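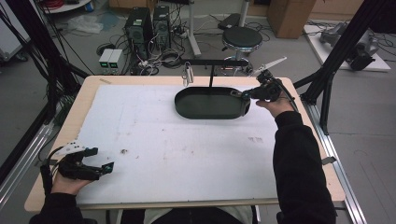

Zisero Open Lab Team - Demo Table Guide

Section 3: Setting up and running the hand-held gripper table

This is the section you want if you've been handed the gripper table for an open day and you've never run it before. I've done it enough times now that I do most of it without thinking, so I had to go through the whole thing slowly, with a notepad, to write this. If a step looks too obvious, skip it. If a step looks fussy, please don't skip it, it's probably there on account of something I did wrong in March.

Section 2 covers getting the table frame into the room and squared up. I'm assuming that part is done and you have a table, a white board on top, the stand, the green tray, and two grippers still in their case.

3.1 Before the doors open

Give yourself an hour. You can do it in half that, but then you'll be sweaty when the first group walks in.

1. Turn on the computers first. They take the longest, and the grippers won't show up if you plug them in before Alto (the recording program) is ready.

2. Check the displays on the power supplies. They should be lit green. If one is dark, check its switch and then the wall outlet before you go hunting for anything more exciting.

3. Wipe the white board with a dry cloth. It will still look smudgy. That's fine! The gray marks don't come out and I've stopped trying. What you're after is crumbs and grit, anything that would make the tray rock.

4. Put the stand on the board with the crossbar running left to right as you sit at the table. Push down on the base with your palm and make sure it doesn't wobble.

5. Set the tray on the board in front of the stand, on the side nearest you, with the long side of the oval facing you.

6. Walk once around the table and look at the floor. Cables from the computers like to creep out to where people stand. Push them back toward the towers and tape down anything that crosses the walkway.

Caution: Visitors look at the table and never at their feet. Keep the group on the clear side of the room and ask them to stay put until you've finished talking.

3.2 Connecting the grippers

1. Take both grippers out of the case and lay them on the board, jaws pointing away from you.

2. Pick up the left one. Run its cable off the left edge of the table and leave a loop of slack, enough that you can reach the middle of the board without feeling a tug.

3. Do the same on the right. This cable goes off the right edge.

4. In Alto, open the Devices page. You should see 2 grippers listed. If you only see one, unplug the missing one, wait for the light on the hub to go out, and plug it back in.

5. Open and close each gripper a few times, all the way both ways. The bar on the screen should follow your hand. If it stops short, press Reset Range and do it again.

Note: Left and right get swapped more often than you'd think. Squeeze the left one and see which bar moves. If it's the wrong bar, there's a Swap button, so leave the plugs alone.

Caution: The jaws aren't strong but they do pinch. Keep fingers out of them when you hand one to somebody, and always hand it over open.

3.3 What to wear (yes, really)

Dark long sleeves, close at the wrist. I wear a plain black top. Loose cuffs catch on the gripper, and I once dragged the whole tray into my lap with a cardigan button while a room full of seventh graders watched. Take off bracelets and watches too.

3.4 Running the tray demo

This is the main event. The idea is to show people how we teach a robot a job by doing the job ourselves, with grippers in our hands in place of fingers. The whole thing takes a few minutes if nobody interrupts, and I hope they do interrupt, because the questions are the best part.

1. Sit square to the table with your lap right up against the edge. Scoot in more than feels polite. If you sit back, you'll end up reaching, and your arms get tired by the second group.

2. Hold both grippers just over the board and say hello. I usually let people look at the grippers for a bit before I explain anything.

3. Press Record in Alto (or use the foot pedal if you have the Luma kit).

4. Bring the right gripper over to the tray and open the jaws wide. Come in at the raised rim from the side, so one jaw goes inside the tray and one stays outside.

5. Close slowly. Stop when the rim is held snug. Squeezing harder doesn't help, it just tips the tray up on one edge.

6. Keep the left gripper low and out of the way while the right one does the grabbing. Beginners tend to bring both hands in together and they bump into each other.

7. Slide the tray toward you a hand's width, then back again. Slide it, don't lift it, at least the first time through.

8. If the sliding went well, bring the left gripper up to the other rounded end, close on the rim, and lift the tray level with both hands. Hold it there while you count to 3, then set it down softly.

9. Let go with the left, then the right. Press Stop.

Note: Mind the crossbar. It sits above the tray, and the bracket on top of the gripper sticks up further than you remember. Come in low and back out low - if you raise your hand straight up out of habit, you'll knock whatever is hanging there.

Note: If you drop the tray, just say so, press Stop and mark the run as Bad. Visitors love this. It's also a great moment to explain that we keep a list of the bad runs and don't train on them.

3.5 Letting visitors try

I let people try sliding only, no lifting. It's plenty hard the first time, and you'll see grown adults stick their tongues out with concentration.

1. One person in the chair at a time. Everyone else stays behind the line.

2. Stop recording before they sit down, and switch Alto to Practice. Visitor runs shouldn't end up in the real set. We were at 1,433 good runs when I wrote this, and I'd like to keep them good.

3. Hand over the right gripper first. Once they've opened and closed it a few times, hand over the left.

4. Talk them through steps 4 to 7 above. Don't grab their wrist to help. Point at the rim and let them work it out.

5. Take the grippers back yourself, left one first, and lay them down on the board before the person stands up. People forget about the cables.

The biggest group I've taken through this way was 13, and that was too many for the length of the slot. If yours is that size, ask for a few takers and let the rest watch the bars on the screen.

Caution: The robot arm over on the white platform is not part of this demo. Please don't let anyone touch it, even if they ask nicely. Parts of it are off and we know where they all are.

3.6 Questions you'll get every time

"Is it heavy?" Not at first. After an afternoon, yes. Rest your forearms on the table between groups.

"Why not just use your hands?" My answer is that the robot doesn't have my hands. It has a gripper, so we practice with a gripper.

"How long until it can do it alone?" I say it depends on the job and point them to the Liao poster by the entrance, which explains it better than I do. Learn what's on the poster, though. Somebody will follow up.

3.7 Packing up

1. Press Stop if you haven't, and wait for the Saved message. It can sit on Saving for a good long while after a busy afternoon. Let it.

2. Unplug the grippers, then close Alto, then shut down the computers.

3. Coil the gripper cables loosely, no tight wraps around the handle.

4. Grippers go in the case with the jaws closed. The tray and stand can stay on the board overnight if the room is being locked.

5. Turn off the power supplies last and check that the green displays have gone dark.

6. Write the number of groups and any bad plugs on the sheet inside the case lid. If a gripper was acting up, tie a bit of tape around its cable so the next person knows which one to watch.

Moving the table to another room is covered in Section 4.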